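Moth recorders wanted, January onwards
Posted 19 June 2020

Do you own a torch, a waterproof and a tolerance for being awake when sensible people are not? The Katham Valley Wildlife Survey is looking for people to record moths, bats and the occasional indignant hedgehog across 13 sites between Katham and the Kemau reservoir. You will be lent a rugged handheld and a set of instructions that somebody has at last rewritten in English.

The first survey season ran on paper. Paper has many virtues, but it dissolves, and the surviving sheets from the reservoir sites include one where the only legible entry is "big". We would like to do better.
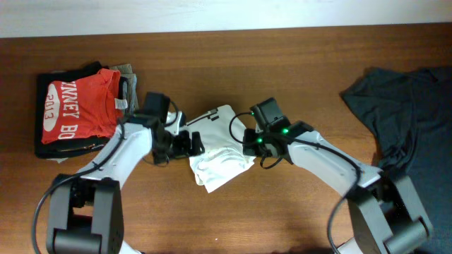 Field Recording Team, Katham Valley Wildlife Survey

We are after up to 88 recorders for the next round, which starts in January with a few cold and frankly uneventful evenings. Moths are thin on the ground at that time of year. We start then all the same, so that you can learn the handheld while there is very little to miss.

What you would be doing

You take on one site and visit it twice a month, starting at dusk. Each visit means walking a fixed route, stopping at the marked posts and entering what you find on a handheld running Cirnine, our recording software. Cirnine stores everything on the device until you are back within reach of a signal, which at Kemau means the car park, and then only the end by the bins.

The species list on the handheld has 141 entries. You are not expected to know them. You are expected to choose "unsure" when you are unsure, and to take a photograph. Our records checker would much rather have an honest "unsure" than another death's-head hawkmoth from the lay-by on the Cabanatuan Farm road.

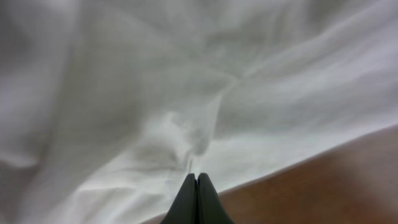 What we ask of you

You should be 18 or over and able to walk three miles on rough ground in poor light. You need your own transport, or a very patient friend with some. We ask for one full season, January to the end of October. Experience of moths is welcome. So is experience of pressing small buttons in gloves.

You must be willing to go out with a partner. If you haven't got one we will find you one, and we try to match talkers with talkers. The first round taught us that two hours in the dark is a long time for a mismatch.
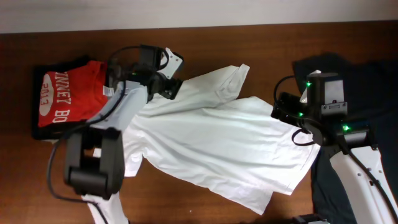
Partners also share the handheld, so it helps if one of you remembers to charge it. The battery lasts a whole evening when full. When it is not full it lasts until the furthest post from the gate.

Training is one indoor session and one evening out at Cabanatuan Farm, where the ground is flat and the owners have agreed to shut the geese in. We cover the software, the route rules, what to do about livestock and how to fill in a visit on which you saw nothing at all. Those visits count as much as the others, and we do want them sent in. 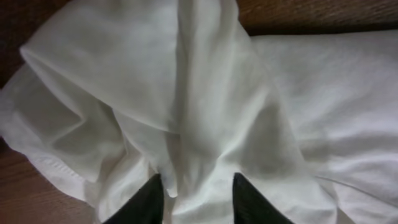

What you get

The role is unpaid. We refund mileage and lend you the handheld, a head torch and a reflective waistcoat in a size that will suit somebody. You will also get a copy of the yearly report, with your site in it.

How to apply

Send us a few lines saying where you live, which evenings you can manage and whether you mind cows. There is no form. Please put "Recorder" in the subject line and use the address on our contact page. We reply to everyone, usually within a fortnight, and sites are given out in the order people finish their training.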